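Notebook, April. Sealant trial, second batch.

Carried on with the comparison of the two gap sealants, Plallby and Turkska, on the limewashed test panels. The first batch was no use because the panels had not cured evenly and the bond to the wash failed before the sealant did. Fresh panels came from Cuevas and have been left in the back store since. The moisture readings were flat across all of them before we began, so I am treating the substrate as constant this time.

Joint width is as before. Depth was set with backer rod pushed in with the wooden gauge. Žofie Bartoš cut the rod and noted that the new reel is slightly softer than the old one. It compresses more under the gauge and springs back less. I don't think it matters for adhesion but it may affect the joint profile, so both reels were used on each product and the panel backs marked O or N accordingly.

Application: Plallby goes on easily and tools well with a dry spatula. Turkska drags and needs the spatula wetted, and it pulled away from the left shoulder of the joint on one panel. Left that one in as it was. If it happens here it will happen on site.

Skin time. Plallby was touch dry at 20 minutes. Turkska was still marking under a fingertip at that point and was left overnight without further checks, which was my mistake. Needs repeating with somebody in the room.

Pull tests after cure. Load applied by hanging weights from the tab, held for the full period at each step, then increased by 100 g. Plallby failed cohesively, with a clean tear down the middle and sealant left on both faces. Turkska came away from the wash on the lower face at 645 g and took a thin skin of lime with it. So the weak point there is the wash again and the figure says little about the sealant. On the bare control panel neither product let go before the tab did.

Query for Handeck: is their limewash bound with casein or not? The sheet we have doesn't say. The skin that came off with the Turkska was powdery on the back, and I would expect a bound wash to hold together better than that. Žofie has written to them. No reply yet. 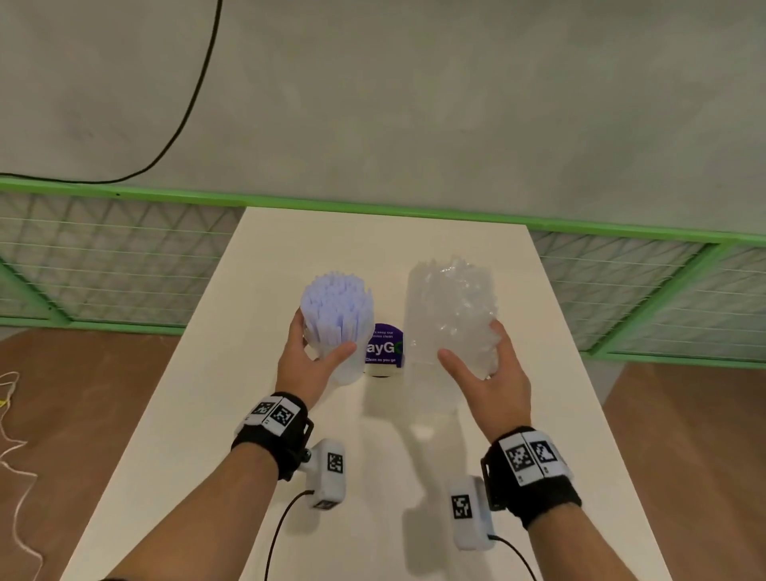
Tabs need changing before the next round. The present ones are glued on, and the glue is now the limit on the stronger joints. Options are a screwed tab through the panel face, or a wider glued one with the edges roughened. I prefer the wider one, because drilling near the joint risks cracking the wash and we would be back to the first batch.

Heat cycling still to do. The small oven holds its temperature well enough at the centre but runs cooler by the door, so the panels should be turned at each change. 24 hours per half cycle, warm then cold, with the joint inspected under the lens at each change.

To do:
Repeat Turkska skin time.
Make up wider tabs.
Chase Handeck about the binder.
Check the lot number on the new backer rod against the old reel. Label on the old one is torn, so look on the delivery note.

Panel marked N, second from the top of the rack, has a chipped corner. It was chipped on arrival and is well clear of the joint. Keep it in.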